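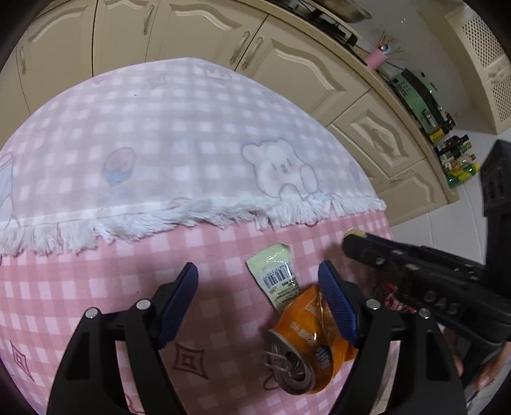

The Case for Slower Perception in Household Robots

Trivance Policy Papers
Saturday, November 14, 2020

It has become common to judge the software of a household robot by how quickly it names what it sees. A system is shown a kitchen table, it puts a label on each object, and the labels are scored against a list. The authors of this paper believe that the practice has served its purpose and now does some harm. A robot that clears a table needs labels far less than it needs a sound account of what it does not know about the things in front of it.

Consider a crushed drink can lying on a checked tablecloth beside a torn packet label. Most object detectors in use today were trained on cans that stand upright and hold their shape. A flattened can shares a color and perhaps some lettering with those, and little else. A detector may still return the word "can" with high confidence, and the planner downstream will then ask for a grasp suited to a cylinder. The label was right and the grasp was wrong. A score sheet that counts only labels will record a success.

Trivance met this difficulty in its own work. The Urnlow planner, in its first release, took one label and one pose for each object and treated both as settled. During trials in March, the team reviewed 300 failed grasps on packaging waste. In 100 of them, the object had been named correctly. The fault lay in the shape the planner assumed once it had the name. Those failures had been invisible in the perception reports, which were prepared by a separate group and looked very good.

The table covering deserves as much attention as the waste. Patterned cloth is ordinary in homes and rare in laboratories. Small checks produce many false edges, and printed figures of bears or cups are, to a detector, bears and cups. Fringe is harder still. It belongs to the cloth, it moves when touched, and it can be picked up together with a wrapper that lies against it. A planner that treats the table as a flat and rigid plane will pull the runner along with the rubbish and report that the path was clear.

It is often said in reply that more data will settle these matters. We agree in part. The Bremik collection, to which Trivance contributes, holds 3390 recorded table-clearing sequences made with hand-held grippers in furnished kitchens, and planners trained on it do behave better around crumpled objects. Hand-held tools are valuable because a person brings sensible habits to the task. People slow down near fringe. They press a thin wrapper lightly before they try to lift it. A record of labels alone would lose all of this, and the best argument for such collections is that they keep the motion and the view together.

Yet data of this kind can be wasted by the software that reads it. If a training pipeline throws away every pause and every repeated attempt as noise, the model learns a quick and tidy motion that the person never made. The first 3000 sequences in Bremik were filtered in that way, and they had to be processed again from the raw files. We would urge other groups to look closely at their own filters before they pay for more recording.

Three changes would help. Perception modules should pass a range of possible shapes to the planner - a single best guess is too little to act on. Planners should be allowed to spend time on a light touch or a second view, and should not be marked down for it. Test reports should join perception and grasping in one table, so that a correct name followed by a failed grasp is plain to any reader.

The first of these carries a real cost. Several shapes for each object mean more computing, and on a small onboard processor the delay can be felt. The group led from Ó Súilleabháin, our partner site, has argued that customers will not accept a robot that hesitates over a wrapper. Their concern is fair, and we have no firm evidence on what customers will accept. We do hold that a robot which drags the cloth from a table will be accepted by very few households, and that a short delay is the smaller risk.

Trivance will publish its joint test format with the next release of Urnlow. Comments from other developers are welcome, particularly from those who have tested on soft or patterned surfaces and found results that differ from ours.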